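斯泰克内斯（Stekness）调整小件包裹计费规则　4月起按三边尺寸分档

2020年2月12日，星期三

分享 50　评论 214

区域快递运营商斯泰克内斯公布新版小件包裹计费规则，自4月起施行。新规则取消现行的单一重量计费，改为尺寸与重量双重分档，最终运费取两者中较高的一档。该规则适用于个人寄件和签约商户寄件，跨境件暂不纳入，仍按原合同执行。

按照现行办法，2,000克以内的包裹一律适用同一价格，外形尺寸只作为拒收依据，不参与计费。公司在说明文件中称，细长形和扁平形包裹在分拣线上占用的托盘位与实际重量不成比例，部分纸盒自重很轻，却须单独占用一个格口。现行价格未能反映这部分成本，长期由形状规整的中等重量包裹分摊。

新规则设三个尺寸档。第一档为可通过标准投递口的扁平件，第二档为可放入通用格口的盒装件，第三档为其余小件。判定时以包裹最长边、次长边和厚度三项数据为准，任何一项超出上限即归入下一档。不规则包裹按能够完全容纳该包裹的最小长方体计算。外包装上的提手、绳结和凸出封口计入尺寸，面单及面单袋不计入。软包装在自然平放状态下测量，测量时不得施压。
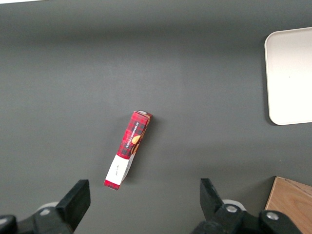
尺寸数据由分拣中心的自动测量设备采集，设备供应商为萨文特（Savent）。测量在包裹首次进入分拣线时完成，结果写入运单记录，寄件人可在查询页面查看。网点收件时仍可使用卡尺或量板预估档位，但预估结果仅供参考，与自动测量不一致时以后者为准。差额在账期结算时补收或退还，个人寄件人的差额退回原支付账户。

公司表示，已于过去一个季度在弗拉纳根（Flanagan）分拣中心进行比对测试。测试共抽取1,855件小件包裹，每件分别由人工和设备测量，其中214件的两次结果归入不同档位。差异主要集中在厚度一项，原因包括纸盒侧面鼓起、封口胶带重叠以及软包装放置状态不同。针对这一情况，正式规则在厚度项上增加了允许误差，误差范围内的包裹按较低一档计费。

负责该项目的计费标准主管伊冯娜·奥克利（Yvonne Oakley）称，规则调整不以提高总体收费为目标，按测试样本测算，多数包裹的档位价格与现行价格持平。她同时指出，长条形纸盒受影响较大，建议寄送围巾、领带、文具等商品的商户重新核对包装规格，必要时改用较短的盒型。对于已大批采购包装的签约商户，公司允许在过渡期内继续使用旧价格，商户须提前提交盒型图纸和库存说明。

电商平台昆德赛德（Kundside）已确认将在结算页面接入新的分档接口。接入后，商户须在商品资料中补填包装后的三边尺寸，未填写的商品默认按第三档显示运费。平台方面表示，资料补填功能将先于新规则上线，商户可使用表格批量导入，长度单位统一为毫米，小数部分向上取整。同一订单包含多件商品时，系统不自动合并尺寸，由商户指定实际使用的外箱。

对测量结果有异议的，可在运单签收后提出复核。复核时须提供运单号、包装外形照片以及标有刻度的测量照片。包裹尚未离开分拣中心的，由中心重新测量；已经签收的，以设备留存的测量记录和寄件人提交的材料为依据。复核期间不暂停结算，复核成立后差额在下一账期冲回。

保价费、到付手续费和偏远地区附加费不在此次调整范围内。完整的尺寸档位表及签约商户过渡期申请表可在各营业网点索取。

评论 214　分享 50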